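About Drumar Audio

Home / About Us / Catalog / For Publishers / Contact

Drumar Audio produces and distributes unabridged audiobooks. Most of the catalog is nonfiction: memoir, travel, history and general science. We record for our own list and under contract for print publishers who hold audio rights but have no studio.
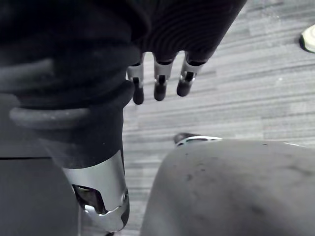 M. Parsons
Head of Production

The company began as a conversion service. Publishers sent us cassette masters and we returned digital files with chapter breaks. That work is now a small part of what we do, but the file handling rules written for it are still in use. Every title is stored as one uncompressed file per chapter, with opening and closing credits kept as separate files so that they can be replaced without touching the reading.

The catalog stands at 178 titles. We release almost 20 a year, and a typical title takes 23 working days from the first recording session to the finished master. Books with a large number of foreign names or quoted verse take longer. The pronunciation list is agreed with the publisher before recording starts and stays with the project until the last correction is in.

Recording

We run 2 booths. Both are treated to the same specification, and a narrator who starts a book in one can finish it in the other without an audible change. Sessions start at 10 a.m. and stop after four hours of reading. A director follows the text and marks misreads as they occur. The narrator goes back to the start of the sentence and reads on from there.

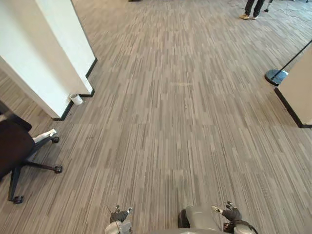 Corrections are handled separately. After the first edit, a proof listener who has not worked on the book compares the full recording with the final text and logs each difference by chapter and time. The narrator then records all pickups in one session, using the same microphone position as before. We keep a room tone sample from every session for this purpose.

Editing and mastering

Breaths are lowered in level and left in place. Pauses between paragraphs are adjusted by ear, and no automatic silence removal is used on any title. Noise reduction is applied only where a fault cannot be recorded again. Mastering is done in-house with Sturkari, our own set of level and spacing checks, which rejects a file if any chapter differs too much in loudness from the one before it.
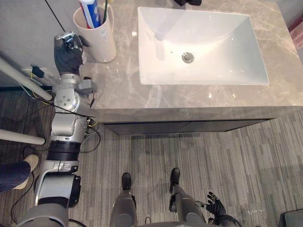 Masters are checked on studio monitors first, then on a phone speaker and a pair of cheap earbuds. The second pass matters because few people hear a book in a treated room. Plenty of listening gets done at a bathroom counter. Running water covers quiet consonants, so we keep the gap between the softest and loudest speech fairly narrow. Listeners who prefer a wider range can find it in the Drandon series, which is mastered for headphones.

For publishers

We accept final text only. Please send it as a single document with footnotes, captions and tables marked for reading or omission. Quotes are based on word count and include one round of pickups. Changes to the text after recording has begun are charged by the session.

Narrators may submit samples in March and October. Send two minutes of nonfiction, unprocessed, with no music, through the form on the Contact page.

Catalog | Rights and Permissions | Narrator Submissions | Help With Downloads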